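Search the course pages
Search
Go

Week 5 notes: the sorting cell, and how not to fight with it

Posted 3rd June by Zübeyde Soylu

Hi all! I promised I'd write up what we went through in the lab session, partly for the people who were away and partly because I talked much too fast in the second half (sorry, I get excited about state machines). Read this before you open the project folder, please. Last week half of you opened it first and then wrote to me asking what the yellow light was for.

So, the task. Your program gets a part, takes it to the tester, waits for a verdict and puts the part in a tray. Passes go in green and fails go in red. That's the whole job, and yes, it sounds like an afternoon's work. I thought so too when I first built my own version, and then I spent most of September chasing a bug where the arm sorted beautifully and every single part was in the wrong tray. I had the verdict backwards in one line. One!

We're doing all of this in simulation for now. The package is Uvirent, which you installed in week 2, and the cell file is called Kuvus. If you have an older Kuvus on your laptop, delete it and pull the new one, because I've moved the trays and your old waypoints will put the fingers straight into the tester.

When you load it and press reset, you should get the start pose, with the gripper pointing straight down, jaws open, and both trays empty. If yours looks different, reset again before you touch any code.
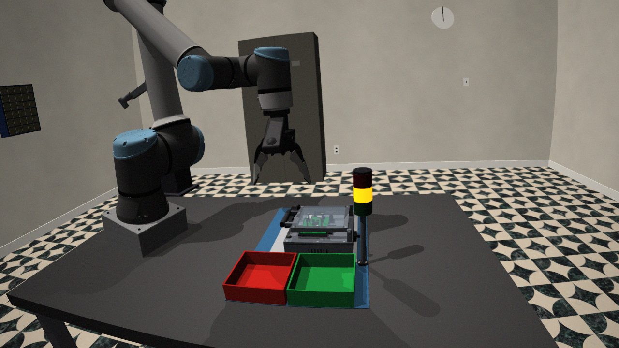 Source: Kuvus cell render, course files / Z. Soylu

Get used to the tower light beside the tester, because it's the best debugging tool you have and most people ignore it. In our cell yellow means "waiting", so at the start it's what you want to see. Green comes on for a pass and red for a fail. They're driven by the tester and your program only reads them. A few of you tried to set the light yourselves, and I do see the logic, but all that does is make the cell lie to you.

Now the states. I drew these on the board and then wiped them off before anyone had copied them down, so here they are again:

WAIT: arm at home, gripper open, nothing to do yet
PICK: go to the pickup point, close, lift
LOAD: move over the tester, lower, release, back away
TEST: hold still and read the result
UNLOAD: take the part out again
SORT: move over the right tray, lower, release
then back to WAIT

Please write the transitions down on paper before you type any of them. For each arrow, ask yourself what has to be true before the arm is allowed to move on. "Enough time has gone by" is a bad answer! I know sleep() is tempting, I use it at home when I'm lazy, but the test time in Kuvus changes from run to run. It can be as long as 2,380 milliseconds, and if you've hard-coded a wait you'll be reaching for the part while the lid is still closed.

About that lid. It's transparent and it's hinged, and people forget that a hinged thing takes up room when it swings. Your approach has to leave space for it. I'd come in high from the robot's side, stop above the tester, check the lid state and only then go down. Same thing in reverse on the way out.

The other thing that catches people is the trays. They stand side by side with their walls nearly touching, so a sloppy release near the middle can land the part on the wrong side (or balanced on the wall, which the checker counts as a drop). Aim for the center of each tray. And remember that the fingers spread outward when they open, so leave them some room over the walls before you let go.

Somebody asked about speed. Don't worry about speed yet. The checker runs your program for 1,000 parts and looks at mistakes only. My own slow, boring version takes around 1,676 seconds of simulated time for a shorter batch and I'm perfectly happy with it. Once yours sorts cleanly you can start trimming the moves, and Hoarau's chapter on blending waypoints is a good read for that (it's in the reader, after the bit on frames).

For next time:

Get from WAIT to LOAD and back with no part in the gripper at all. Just the moves.
Then add the part.
Then add the verdict, and print it every time you read it. Print it!
Bring your paper diagram, even if it's ugly.

You can work in groups of up to 3. If your group is still using Paletti for the motion planning, that's fine with me, but put the version in your readme so I can run it. Extra help is at the usual time in the lab, and I'll have the cell open on the big screen so we can break it together.

Zübeyde

Recent notes
Week 4: Frames, offsets and why your gripper is upside down
Week 3: Reading signals without guessing
Week 2: Installing Uvirent
Week 1: What we're building, and how you'll be graded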